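Practice Kitchen – progress note for Banafsheh Nikzad, Terach Fund
Thu 29 October

Hi Banafsheh,

Good news first – the Hametti kitchen is set up and in daily use! We've spent 1,417 of the 2,000 dollars so far, and the biggest bite was the white marble counter, which I still love every time I walk in. Frida Thorlacius talked me into keeping the everyday stuff out where people can reach it, so the toaster sits right up front with a wooden slice of toast for practicing, and the long spoon has its own holder by the backsplash.
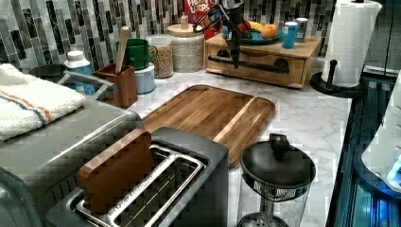 Muthu Amin has been working on the activity cards, and we now have 18 of them. The early ones are all about breakfast (getting the toast in, clearing the board, putting mugs back), and the newer ones move on to sorting groceries. For those we've added play food – a plush orange, peach and banana on a teal mat – plus a Froot Loops box, because people kept asking for packaging they'd know from home.
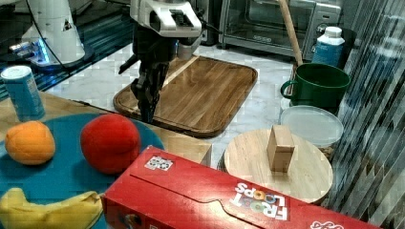
Storage is my one real headache. I'd like to put some of what's left toward shelves, and Bernd Wendt is getting me a price in November. Could you let me know if that's okay under the equipment line?

Thanks so much,
Shirin Kordestani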